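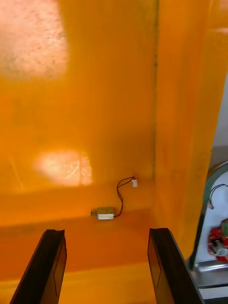 ## Keeping small parts where you can find them

Most repair jobs around the house stall over something tiny. A spring rolls off the bench, or a screw that came out of the left side goes back in the right. These are the habits I use at my own bench, written down on June 8, 2019 after a neighbor asked for them.

**Work over something with sides.** A baking sheet is fine. So is the lid of a storage tub turned upside down. A plain, bright color makes small metal parts much easier to spot than a wood grain or a patterned towel does.

**Take parts out in order and lay them down in order.** Start at the top left of the tray and go across like a line of print. When you put the thing back together, read it backward.

**Use an egg carton for screws.** Write on the lid with a pencil what each cup holds. If two screws look the same, stand them side by side before you mix them. One is often a thread or two longer, and the long one in the wrong hole can crack the case.

**Tape down the very small stuff.** Masking tape, sticky side up, with the ends folded under. Clips and washers stay put even if you bump the table. Don't use duct tape, which leaves glue on everything.

### Labels

I used to buy printed labels and now I don't. A strip of masking tape and a permanent marker does the job. Write three things on it:

- what it came out of
- what it is, if you know
- the month you took it apart

"Kitchen scale, battery door spring, March" is plenty. "Misc. parts" is a label for something you will throw out in five years.

For drawers, put the label on the front and a second one inside, on the bottom. The front ones fall off.

### Storage

I have a Tevetti drawer cabinet that hangs over the bench, and a stack of baby food jars for whatever doesn't fit. The cabinet drawers have no stops, so they come all the way out if you pull hard. A small dab of hot glue on the back lip fixes it – let it cool before you slide the drawer in.

Jars are better than drawers for anything you have to look through. Pour the whole jar out on a tray, find the piece, and funnel the rest back with a folded sheet of paper.

Keep batteries away from loose metal. Put tape over the ends of 9-volts before storing them.

### When something drops

Stop moving your feet first. Then turn off the overhead light and lay a flashlight flat on the floor. Low light throws a long shadow behind even a small screw. If that fails, stretch a piece of old pantyhose over the vacuum hose, hold it with a rubber band, and go over the floor slowly.

Florêncio Louro, who taught me to fix radios, swept his shop floor before every job, so anything he found down there afterward had to belong to the job. I do the same now.

### What to keep

Keep knobs, feet, springs, and odd screws. Power cords are worth saving if they unplug from the appliance. Let go of cracked plastic and anything with rust you can feel with a fingernail. I go through the jars in March and give what I don't want to the repair table at Kirkiria, where they sort it again.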